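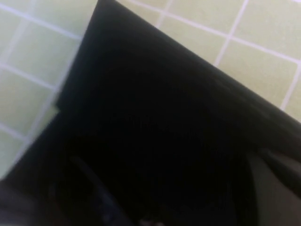 Pale green square tiles with white grout lines.

Grout fails before tile does, according to Annag Mackay, who has inspected wet areas for Lamont since June. Of 188 bathrooms on her list, 23 had cracked joints at the wall-floor junction.

"That junction moves," she said. "It needs a flexible sealant, and installers keep filling it with cement grout."

Colour is a poor guide to condition. "White grout can look fine and still be hollow – I tap the tiles either side."

Mackay allows 2 mm for wall joints and wants the old material raked out fully before regrouting. Skimming over the top, she said, "lasts a season".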